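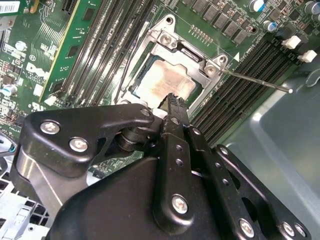 **Kellorard opens its doors for an afternoon of robots and old computers**

24/04/2021

There was a very good turnout at Kellorard's open day at the Ganley works, where 239 visitors signed the book over the course of the afternoon (the tea ran out well before the biscuits did, which must be a first for Ganley). Many had come for a look round the building, but it was the robot bench that kept people standing about longest, and quite a few went back for a second turn.

The bench belongs to the Jurnis project, which is looking at how a robot arm might help take old desktop computers to bits so that the useful parts can be kept. The demonstration was all about the processor, that small square chip in the middle of the main board, and how a gripper can be brought in close enough to handle it with so many other bits and pieces packed in alongside. The team chatted cheerfully all the way through, and took questions from anybody who had one, including a long and rather lovely one about whether the arm could be taught to mend a toaster!
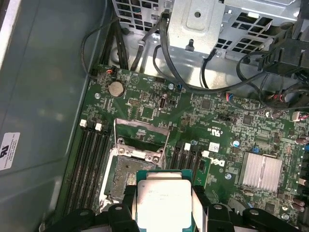 *Reading time: 2 minutes*

An Intel chip held in the gripper's fingers over the open socket of a Dell board gives a fair idea of how little room there is to work in. The tall memory slots stand on both sides, and the socket itself is full of fine contact pins, so the team likes to talk about patience a good deal more than speed.

Jurnis is paid for by a grant from the Jasińska Fund, and it has 19 months left to run. Roughly 70 computers have been given by local offices and households so far, and more would be very welcome, whatever their age and however dusty they have become in the loft. Please leave them at the side entrance in Ganley, and do take any discs out first.

A second open day is planned for May, with the same bench and, we are promised, a much bigger urn. Places are free but should be booked through the Kellorard front desk, where the full programme can also be picked up.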